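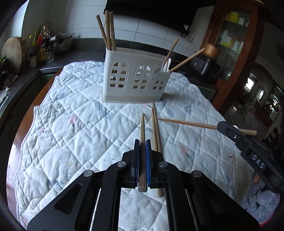
Courses > Food and Society > Unit 4 > Handout: How People Came to Eat With What They Eat With

Welcome back, everybody. I promised last week that we would slow down a little, so these notes cover only one question, and it is one I've been fond of for years: why does a person reach for one utensil and leave another in the drawer? Please read them before Saturday's tasting session at the Bromside campus kitchen, and bring a pencil, as the margins are meant to be written in.

4.1 Start with the knife

Most of us were raised to think of the fork as the natural center of the table, but it came to European tables very late. For centuries a diner had a knife, a spoon, some bread and ten fingers, and managed nicely. When forks did spread north from Italy, plenty of people thought them fussy, and a few preachers thought them worse than that. Keep this in mind when you do the reading, because the complaints sound a lot like what people now say about phones at dinner.

4.2 Where the cutting happens

This is the idea I'd most like you to hang on to. In some kitchens the cook does the cutting, and food arrives at the table in pieces that are ready to eat. In others, a good part of the cutting is left to the diner. Chopsticks belong mostly to the first kind – although the earliest ones in China seem to have been used for cooking and for lifting things out of hot pots, with spoons doing much of the work at the table. They also changed as they traveled. Japanese pairs tend to be shorter with a finer point, Chinese pairs longer and blunter, and Korean pairs are very often metal and set out beside a spoon.

Historians still argue over fuel. The old story says that scarce firewood led to small pieces and quick cooking, and the utensils followed. It's a lovely story, and it may be partly right, but I would like you to be a bit suspicious of how neatly it fits.

4.3 Hands

We'll spend a good half hour on this on Saturday. Eating with the hand has rules as fine as any silver service: which hand, how far up the fingers the food may go, who washes first. If you grew up with those rules, I hope you'll feel free to correct me!

4.4 For your notebook

Write a page on one meal you ate this week. Who did the cutting? What was on the table that went unused? Did anyone get told off for their manners, and over what?

Reading: course packet, pages 151 to 174. The Calimlim essay is the harder of the two, so take it second, with a cup of tea.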